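# About Gestden

Gestden plans, installs and services drinking-water points and break areas in small workplaces: offices, workshops, studios and the mixed rooms that are partly each. We work in Dursun and the neighboring districts. The company has eight employees, of whom five work in the field.

## Scope of work

We supply bottled-water coolers, plumbed dispensers and the furniture that goes with them, including stands, shelving, small tables and stools. We deliver full bottles and collect empties. Coolers are cleaned on a fixed schedule, and the service record stays with the machine if it is moved to another room or another tenant.

We do not install kitchens. Where a customer needs a sink, a dishwasher or a gas connection, the job goes to a licensed contractor, and we come in after the rough work is finished.

Coffee equipment is outside our scope as well, although we will leave space for it on a plan if asked.

## How the company started

Hadi Nassar founded Gestden as a delivery route with one van. The original business was bottles only. Drivers were regularly asked to shift a cooler, find a different outlet for it, or explain why it leaked, and these requests took up more time than the deliveries. The leak was usually a cracked bottle neck or a machine standing on an uneven floor. Installation was added to the price list the following spring, and furniture two years later.

The delivery route still exists and serves 80 customers. Of these, 32 also have a service agreement.

## Planning a water point

A site visit takes less than an hour. The technician measures the wall, checks the floor with a level, locates the outlets and asks how many people use the room on an ordinary day. The result is a one-page drawing with a parts list.

The following rules apply to every plan we issue.

- A cooler has its own wall outlet. Extension cords and power strips are not accepted.
- The machine stands away from radiators and out of direct sun.
- There is a gap behind the cabinet for air. The manufacturer's figure is used, and if there is none we leave four inches.
- Full bottles are stored at floor level or on the lowest shelf.
- The route from the door to the cooler is wide enough for a hand truck.
- Paper files, spare monitors and power supplies are kept off the shelf directly under a tap.

The last rule is the one most often broken after we leave. Many customers place the water point on the only wall with spare outlets, and the same wall then collects screens and chargers. We now draw a separate position for electronics on the plan whenever the customer has any, and it has reduced the number of callbacks.

Seating near the cooler is optional. We recommend a small round table where there is floor space for one, since people will put cups down on whatever is closest. Square tables of the same width take up more of the walkway and get bumped at the corners.

## Cleaning and service

Each visit follows a checklist of 26 items. It covers the reservoir, taps, drip tray, seals, power cord, cabinet exterior and the floor underneath. A standard cooler takes around 45 minutes, during which it cannot be used. Customers with more than one machine can have them done in sequence so that one is always available.

Records are kept in Brudeo, our own service log. Every machine has a numbered tag, and the log shows the date of the last cleaning, the parts replaced and the initials of the technician. Customers may request a copy at any time. It is sent as a plain spreadsheet.

Replacement taps and gaskets come from the Usex parts range, which we stock in two sizes. Older machines sometimes need a third size that is ordered in, with a wait of one to two weeks. A loan cooler is provided for that period under the service agreement. Without an agreement, a loan cooler is charged by the week.

Between visits we ask customers to empty the drip tray daily and wipe the taps with a clean damp cloth. Bleach should not be used on the seals.

## Rooms we work in

Most of our sites were not built as offices. They are ground-floor units with exposed steel, brick or block walls, and a mixture of lighting added at different times. Brick walls with recessed courses need attention: shelving should be free-standing unless the fixing points have been tested, and a cabinet pushed flush against the face will touch only the projecting bricks.

Metal ceilings make a room loud. Compressor noise that goes unnoticed in a carpeted office can be a complaint under a corrugated roof, so we place the cooler away from the desks where the room allows it.

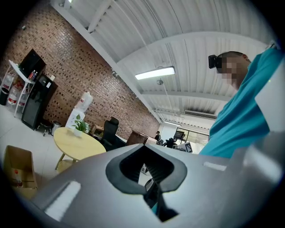 Hsiu-ying Kwok asked us after her installation whether a plant on the table by the cooler was a problem, and said that two colleagues had already started watering theirs from the cold tap. A potted plant is acceptable. It should stand in a pot or saucer that holds its own runoff, and it should be clear of the outlet and the cord. Room-temperature water suits most houseplants better than chilled water. We have added a line on plants to the handover sheet.

Her second point was that the chair nearest the cooler had to be moved for each bottle change. We have since marked the standing area for bottle changes on all new drawings, with a dashed outline. Existing customers can have their drawing updated at the next service visit at no charge.

## Delivery hours

Deliveries run from 7:30 a.m. to 3 p.m. Sites with shared entrances should tell us which door to use and whether a hand truck is allowed in the hallway. Empties should be capped and left beside the full bottles.

Annual price changes take effect in April. Customers with a service agreement receive the new list one month earlier.

## Contact

Site visits are booked through the office. Please have the following ready: the floor area of the room, the number of daily users, the floor type, and the tag number of any Gestden machine already in use. Questions about existing plans go to Hadi Nassar.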